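Welcome, and thanks for stopping by! We put these answers together for everybody at the Grellness building who folds, sorts, packs, checks, or drives, and for the folks in the Wanard office who keep getting asked about it on the phone. If your question isn't covered, drop it in the box by the time clock or bring it to the Monday meeting, where there's coffee and usually something sweet to go with it.

# The folding cell: your questions, our answers

## The basics

### What is going on in the side room, anyway?

We're teaching a pair of robot arms to handle T-shirts. The project is called Sistel (the name came out of a hat, and we've all gotten used to it), and the goal is to have the arms take over part of the plain folding that now eats up so much of the day at the long tables. Plain folding means a single shirt, one size at a time, no tissue, no inserts, no gift box. Anybody who has spent a whole shift on a big reorder of black crew necks knows exactly the kind of work we mean.

### Why start with T-shirts? Wouldn't towels be easier?

Towels would be a lot easier! They're flat, they're square, and they don't have sleeves to get lost underneath. But we don't sell many towels. Shirts are what fill the bins, and the folders on first shift told us early on that if the arms couldn't manage a shirt, we might as well not bother. We thought that was fair. We also asked for shirts with a bit of trouble in them, such as trim at the neck or a tag that pokes out, so that we'd find out early where things go wrong.
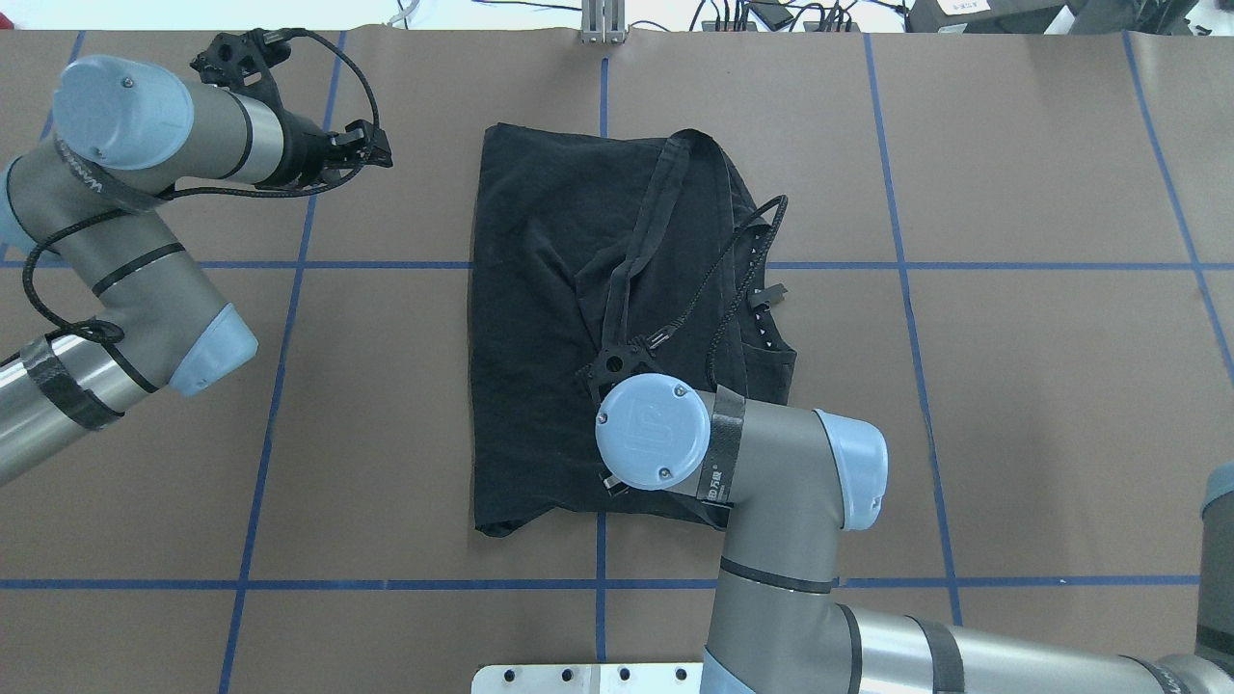
Dark fabric is a challenge of its own. Wrinkles and edges are harder to pick out on black than on a light color, for a person at the end of a long shift and for a camera too, and a good part of our orders are black. So we didn't want to spend months on nice bright white shirts and then have to start over.

### How long has this been in the works?

Longer than most people think. The first talks were held last May, and for a good while after that it was only paper and tape and a lot of standing around with cups of coffee. The arms themselves are the newer part.

### How many shirts has it worked through?

As of this writing, the log shows 309 tries. Please notice that we said tries. A try goes in the log whether the shirt came out neat, came out sideways, or got stopped halfway by whoever was minding the cell. We keep the bad ones in because those are the ones we learn from, and because a list of only the good ones wouldn't tell you much.

### Is it faster than we are?

No, and it's not close. A practiced folder finishes a shirt in the time it takes the arms to decide where to take hold of the first corner. We don't expect the arms to beat anybody on speed this year. What we're hoping for is a slow, steady stream of simple work that can keep going through lunch and into the evening, so the morning crew doesn't walk in to a mountain.

## Jobs, hours, and pay

### Is anybody going to lose their job over this?

We know this is the question under all the other questions, so we'll be as plain as we can. There are 42 people in the folding and packing group, and no layoffs are planned as part of Sistel. That was put in writing, and a copy is on the board outside the break room. If the plan ever changes, you'll hear it from us in person well ahead of time, and you won't have to read it on a page like this one.

What will change is the mix of work. Less of the day will go to plain folding. More of it will go to checking, to gift orders, to returns (which are forever behind), and to looking after the cell itself.

### Will my hours or my rate change?

Your base rate stays where it is. People who finish the training and take a turn minding the cell get the same hourly bump that machine leads get now, for the hours they spend doing it. Overtime in the busy season should shrink a little over time, and we do understand that some of you count on it. We've heard that loud and clear at every meeting so far, and it's the one piece we haven't fully worked out. Come and tell us what you need, please. It really does help us when we sit down with the Wanard office.

### I've been folding for years and my wrists are shot. Does this help me?

We very much hope so! Sore wrists and shoulders were the biggest complaint in the last two surveys, long before there was a robot in the building. If you have a doctor's note about repeated motion, you'll be first in line for the new work, and you don't need to wait for the arms to be finished. Ask at the front office for the job swap form.

## Working near the arms

### What does a person do at the cell all day?

Mostly you set out work, watch, and tidy up afterward. You lay a shirt on the brown work surface, using the blue tape grid as your guide, and step back past the line on the floor. When the run has stopped and the arms are parked, you pick up the shirt, look it over, and mark the log sheet. There are three boxes to choose from: good, fixable, and no good. Don't be kind about it. A sloppy shirt that gets marked good will come back to bite us later.

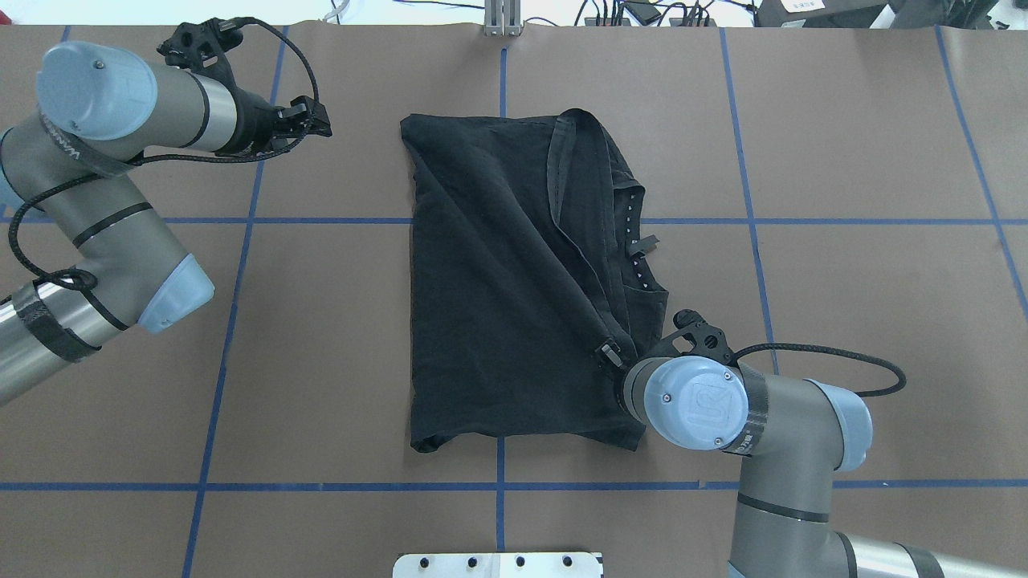 You'll also get to know the little habits that make the day go more smoothly, like smoothing down the tape when a corner starts to lift, or shaking a shirt out before you lay it down so that you aren't handing over yesterday's creases along with it. A lot of those came from the folders, who spotted things in the first week that the engineers at Venckus had missed completely. Keep them coming! There's a notebook on a string by the door.

### Do I need to know about computers?

Not at all. If you can use the label printer without saying something you regret, you're ready. The training takes 2 afternoons, both on the clock, and covers starting, stopping, pausing, and what the messages on the screens mean. Anything deeper than that goes to Venckus, who have a person on call from eight in the morning until six.

### What if it grabs the wrong thing, or something just looks off to me?

Stop it. You don't need permission and you don't need to be sure. Hit the red button, step back, and call the lead. No write-ups are given for stopping the cell, ever, even if it was nothing. We would much rather lose a shirt's worth of time than have someone stand there wondering.

### Can I reach in to straighten a sleeve?

Please don't, not while a run is on. We know how tempting it is. You see a sleeve starting to bunch and your hand goes out all by itself, and every one of us has had to unlearn that. Pause the run, wait for the arms to come to a full stop, and then go in. The same rule holds for visitors, managers, and people who are "only going to be a second."

### Is it loud? Is it hot in there?

The arms are quieter than the tape machines, by a good deal. The room did get stuffy with the door closed, so we've asked for a second fan. Until it arrives, prop the door open with the wedge (the wedge, please, and not a bin).

### Who do I tell if a cable or a finger on the gripper looks worn?

The shift lead, right away, and then write it in the notebook so that the next crew knows. The check sheet has 28 lines and it does feel long the first few times, but it goes quickly once you know your way around the table. 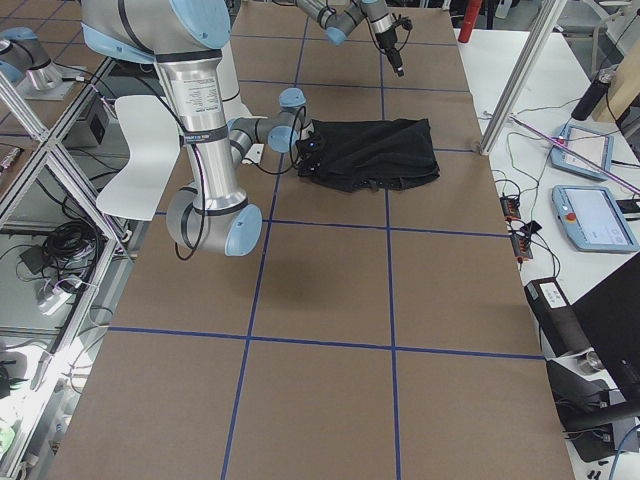
## Odds and ends

### Can my family come and see it?

Yes! We'll open the side room during the summer picnic, with short runs all afternoon. Kids are welcome with a grown-up, behind the floor line. Closed shoes, please.

### I'd like to sign up. What's next?

Put your name on the sheet outside the break room and circle the shift that suits you. We're filling the training spots in order, with the job swap folks going first, and each group is kept small so that everybody gets a proper turn. If the sheet is full, start a second one and let the front office know.

### Where do I find the newest version of these answers?

A printed copy hangs next to the schedule, and we swap it out whenever something changes. The Spanish copy is in the same sleeve, right behind it.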